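돌트스테드(Doltstead) 견학 기록

2021년 6월 9일, 객실 정비에 로봇을 도입 중인 돌트스테드 숙박동을 다녀왔다. 운영사는 다디코(Dadico)이고 안내는 현장 책임자 파르바티 아루무감 씨가 맡았다. 우리 쪽 참가자는 3명이었다.

객실은 모두 763실이다. 로봇이 맡는 일은 아직 욕실 수건 정리와 비품 확인 정도이고, 침구는 전부 사람이 한다. 욕실은 수건걸이 높이와 세면대 위치가 방마다 조금씩 달라 처음 설정에 시간이 많이 들었다고 한다. 수건은 접는 방식부터 다시 정했다.

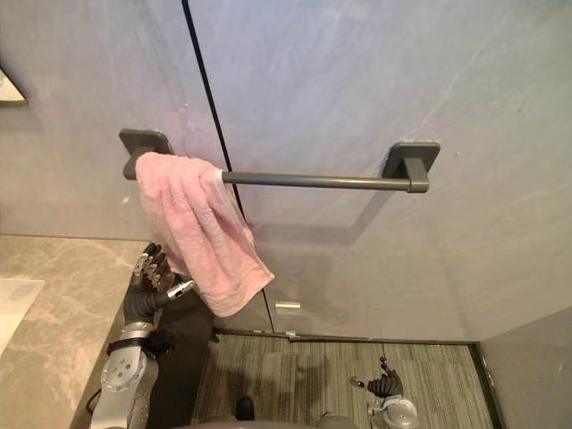 정비팀의 크와드워 갸름피 씨는 하루 일의 순서가 가장 많이 바뀌었다고 했다. 예전에는 한 사람이 방 하나를 끝까지 맡았는데, 지금은 침구를 먼저 하고 욕실은 나중에 들어가 결과만 확인한다. 허리를 굽히는 일은 줄었고 기록할 것은 늘었다. 점검표 입력이 번거롭다는 말은 다른 직원에게서도 나왔다. 인원은 줄이지 않았지만 신규 채용은 6월 이후로 미뤄 둔 상태다.

오후에는 직원 교육을 참관했다. 교육 자료는 게레사마리(Gresemari)라는 사내 과정으로 묶여 있고, 로봇 가까이에서 일하는 직원은 모두 이수해야 한다. 내용은 정지 절차, 접근할 때의 자세, 팔이나 손이 닿았을 때의 대처다.

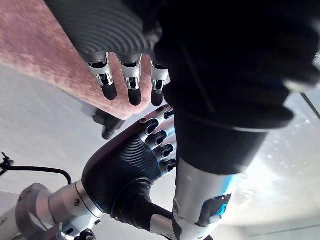 엘시 매플벡 씨는 교육 시간이 근무 시간으로 인정되는지를 물었다. 처음에는 아니었으나 직원들의 요구로 바뀌었다는 답을 들었다. 야간조는 아직 교육을 다 받지 못했다.

지금까지 쌓인 작업 기록은 약 2,206건이다. 오류 비율은 공개하지 않는다고 해서 받지 못했다. 점검표 양식은 사본을 받아 왔고, 필요한 분은 사무실에서 볼 수 있다. 다음 방문지는 아메가시(Amegashie) 세탁 공장이며 날짜는 미정이다.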